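FARNBRIDGE HOUSEHOLD AUTOMATION ADVISORY PANEL
Minutes of the ordinary meeting held 21/10/2023
Mendier Room, Farnbridge Civic Centre

Present: Chair, Deputy Chair, Secretary, five panel members
Apologies: Representative for Aged Services
In attendance: Project Lead, Benavides

1. Minutes of the previous meeting
The minutes of the July meeting were accepted with one correction. Under item 3, "laundry folding" should read "laundry sorting".

2. Matters arising
The Secretary has written to Plorum regarding the shelf-stocking visit. No reply had been received at the time of the meeting.

3. Kitchen and table tasks – report from Benavides
The Project Lead spoke to the written report, circulated with the agenda. The work covers clearing a table, putting away produce and moving light items between containers. The recorded set now stands at 767 demonstrations, against a target of 4,000 by the end of the funding period.

The Panel discussed produce handling at some length. The Project Lead advised that fruit and vegetables remain harder than boxed goods, as sizes and skins vary and round items tend to roll when nudged. Items that touch one another are harder again. A member asked whether a creased tablecloth made a difference. The Project Lead replied that it did, and that a flat bench should not be taken as typical of a home.
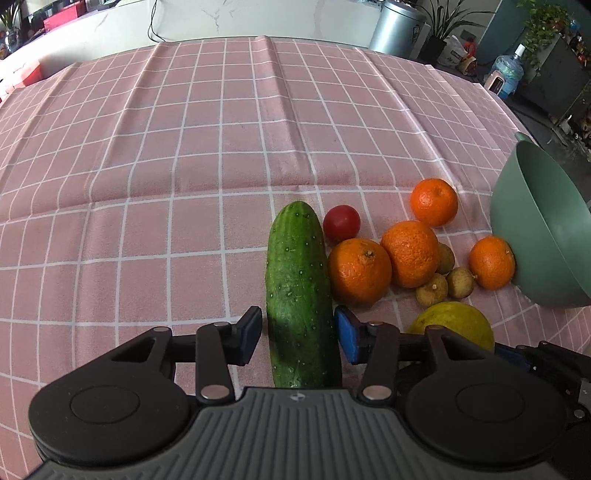 Item 3: produce and bowl on a checked tablecloth, with hand-held gripper.

The Deputy Chair asked directly whether a machine could be left to clear a family table today. The Project Lead's answer was no. Single objects in the open are handled fairly well in trials, but a mixed group beside a bowl still needs a person close by. The Panel asked that this answer be recorded.

One member considered the pace too slow to justify a further year of funding. Another noted that the same was said of shop-floor work at Mendier, where carton moving is now routine – although shelf facing is still done by staff. The Chair observed that the two settings should be reported separately.

Resolved: That the report be received, and that future reports list unaided attempts apart from those where a person stepped in.
Carried.

4. Proposed home trial
The draft plan provides for 100 attempts at table clearing in each household taking part. Members raised the matter of pets and small children, which the draft does not address. The plan was referred back to Benavides for revision.

Action: Project Lead to supply a revised plan, including a section on supervision.

5. Correspondence
A letter from a resident asking when a machine will be available to wash dishes was noted. The Secretary will reply.

6. Other business
The heating in the Mendier Room is to be reported again.

The meeting closed at 5 pm. The date of the next meeting will be advised.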